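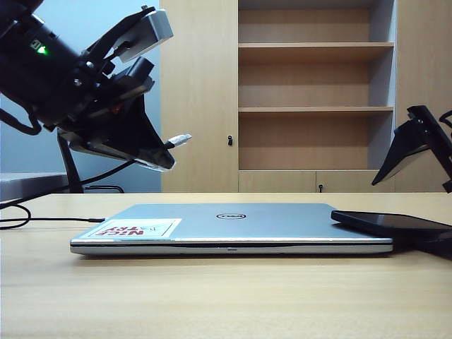

Le Dell et son autocollant « NICE TRY », sur le bureau clair.

Chez Zoubi, l'atelier d'entraide informatique de Mudari, l'animatrice nous reçoit avec un grand sourire et un faible assumé pour les vieux portables. « Celui-ci, je l'adore ! On l'a depuis 3 ans et il rend encore service tous les jours. » L'autocollant, lui, vient d'une soirée d'énigmes où son équipe a fini huitième - « une place magnifique, vu notre niveau ! »

Elle parle avec la même gourmandise des câbles, sujet de son prochain atelier, en août. « Les gens arrivent avec un sac de fils et repartent en sachant à quoi sert chacun. C'est un vrai bonheur, je vous assure. »

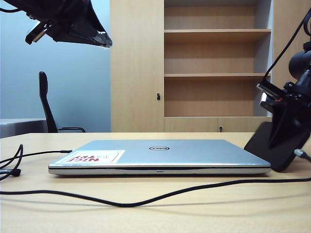 Portable fermé, câbles noirs sur le bureau.

Son conseil pour débuter ? « Fermez l'écran, regardez ce qui est branché et suivez le fil jusqu'au bout. » Inscriptions ouvertes à l'accueil, deux séances prévues.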